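Stamness moves part picking to robot arms at Rosetholm works

Stamness has moved the picking of flat grey blanks at its Rosetholm works from hand benches to two-finger robot arms, the company said in July. The change covers 2 benches in the finishing hall and affects the 40 people who work there in shifts.

Until the spring, operators lifted each blank from the bench, turned it and set it into the press fixture. A shift handled 192 blanks per bench by hand. The target for the arms is 223, with one operator overseeing both benches from a shared desk.

The control software comes from Pramanik and the grippers from Jokon. Every grasp is first worked out in simulation: the open fingers are placed on either side of the part, the approach angle is checked, and only then is the movement released to the arm in the hall. Long parts with tapering sides take the most time, as the pads need a section where the two edges run close to parallel.

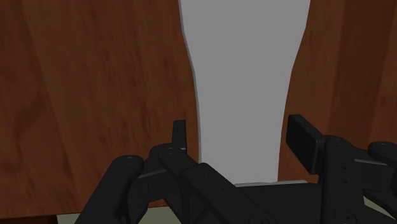

Mirjam Riedl said the simulated runs had become the larger part of her day, and that she would have liked the training to start a month before the arms arrived instead of in the same week. She added that her wrists were better for the change, but that the hall was quieter and she spoke to fewer colleagues during a shift.

No posts have been cut. Operators who no longer pick parts have been moved to inspection, fixture setting and the checking of simulated grasps. The last of these carries a higher pay grade after a test at the end of the course. Shift times stay as they were, with the early changeover at 6 a.m.

Alois Wieser asked at the works meeting who would answer for a damaged blank when a released movement went wrong. Stamness said responsibility would lie with the planning office and not with the operator on duty. A written rule is to follow before the third bench is converted.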